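Let department heads go back to the classroom

Last June my college advertised for a new head of humanities. The advert ran to four pages and mentioned students twice. It asked for budget experience, a record of "partnership growth" and comfort with Rendeo, the planning system we moved to the year before. It did not ask whether the person could teach, or wanted to.

I have taught history at Cuautle College for long enough to have worked under five heads, and I think we have got this job wrong. A head of department should teach at least one full course every year, with marking, office hours and the rest of it.

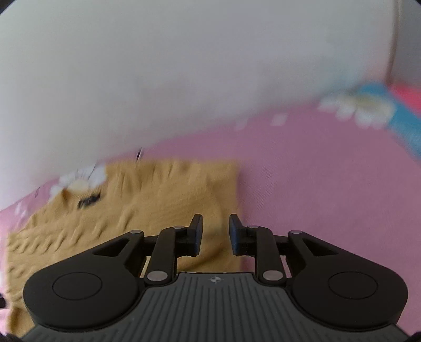 The usual objection is time, and I take it seriously. Our present head, Hafiz Tuhumury, looks after 119 modules and 124 staff if you include the part-time tutors. He answers to the principal, to the finance office and to the parents who ring at eight in the morning. When I put my idea to him he laughed and asked which night of the week I had in mind.

But look at where the time goes. Heads here sit on seven standing groups. Three of those receive the same report in different formats. The Stosano review, which we bought in to make us more efficient, produced 580 separate action points, and each one had to be given an owner. Most of them were given to heads. I would trade the lot for one person in charge who knows what it is like to teach a first-year seminar in the room with the broken blind.
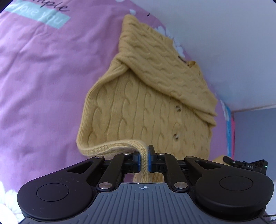
Vol. 7, p. 14

Mawar Nasution was the last head I worked for who kept a class. She took the second-year essay course, which is the one everyone tries to avoid. When the library cut its evening hours she knew within days what it meant, as half her group worked in the afternoons and had nowhere to write. She had the hours put back by the end of term. A head who depended on the survey results would have found out in the summer.

She also gave up the course in her final year, because the job had grown and something had to go. I don't blame her for that. I do blame a college that let it be the teaching.

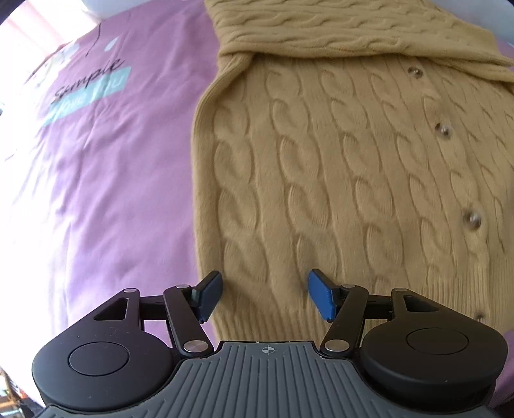
Reading time: 3 min

There are heads who were never good in a classroom and are very good at running things. I have met a couple. They could co-teach, or take a small tutorial group. I am less worried about the quality of the lectures than about the distance that grows up when someone hasn't marked an essay in ten years.

The post is still open, as it happens, since Hafiz is only acting. The second advert is being drafted now. One extra line would do: "The postholder will teach." If that puts off some candidates, I could live with it - we had plenty last time and appointed none of them.

Last updated: June

Shares: 119 | Comments: 3

gristus_reader
Agree with most of this. Our head teaches one evening class and it is the only reason she knows the heating goes off at six.

P. in Admin
Who do you think will chase the 580 action points while the head is marking? It will be us, on admin grades.

oldseminarroom
I had Mawar for the essay course. Hardest mark I ever got and I still have the feedback sheet.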